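Skillholm Adds Two-Position Cup Holder and Paper Cup to Break Room Supply Line

FOR IMMEDIATE RELEASE

Skillholm, a supplier of serving equipment for offices, clinics and meeting rooms, will begin shipping the Tapia cup holder in December. The holder keeps nested paper cups upright on a table or counter and has two positions side by side, each sized for one stack. It is sold together with the Watine paper cup or separately.

The Tapia consists of a dark brown base in the form of two joined wooden disks, with black metal rods bent into arches above them. The arches hold the stack at its sides and leave the top open. Cups are loaded rim-up and taken from the top. A stack may extend above the arches, and one position can be used while the other is left vacant.

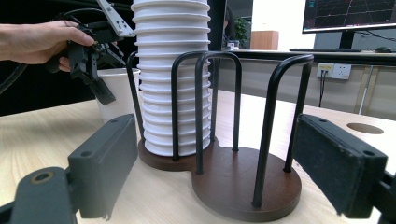 The base was the subject of most of the development work, according to product manager Jovita Bañuelos. An earlier version had a single long base with square corners.

"Customers put these on small tables, next to a coffee machine or a water dispenser, and the corners took up space that the cups didn't need," Bañuelos said. "Two round platforms gave us the same capacity. We also moved the rod ends further into the wood, which made the arches stiffer."

The Watine cup is plain white paper with a rolled rim and a tapered wall. The side is formed from one sheet, joined along a seam, and closed with a circular bottom disk. It carries no printing on the inside. The cup is supplied in sleeves and should be kept in the sleeve until the holder is filled.

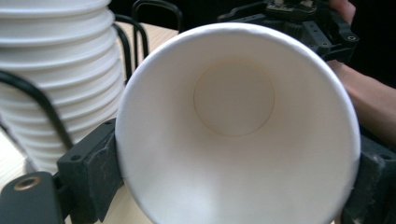

Loading and Placement

Skillholm recommends setting the holder on a level surface before loading. The sleeve is opened at the bottom end, the stack is lowered into the position from above, and the sleeve is then drawn up and off. Cups should not be pressed down after loading. Tight nesting makes the top cup harder to separate.

A single cup can be returned to the stack if it is clean and unused. It should be turned rim-up and lowered squarely onto the cup below. 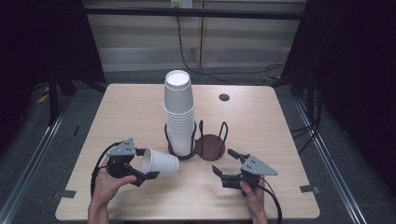 The Tapia holder with white paper cups in the left position.

The wooden base is wiped with a damp cloth and dried. It should not be soaked or placed in a dishwasher.

The holder was tried at 189 customer sites before release. Ifeanyi Olaniyan, who ran the site trials for Skillholm, said the main request concerned refilling.

"People wanted to fill one side and leave the other for a second cup size," Olaniyan said. "The arches over both positions had to be wide enough for that, so the spacing was changed after the first round."

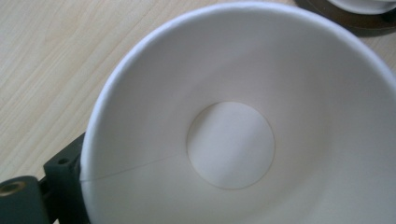

Watine cups are packed 200 to a carton. The first production run of the Tapia is 996 units, and orders will be filled in the order received. Distribution to offices and clinics will be handled by Stolano, which also stocks replacement sleeves of cups.

Media contact: Rehema Koech, Skillholm
Trade orders: Dulce Magaña, Stolano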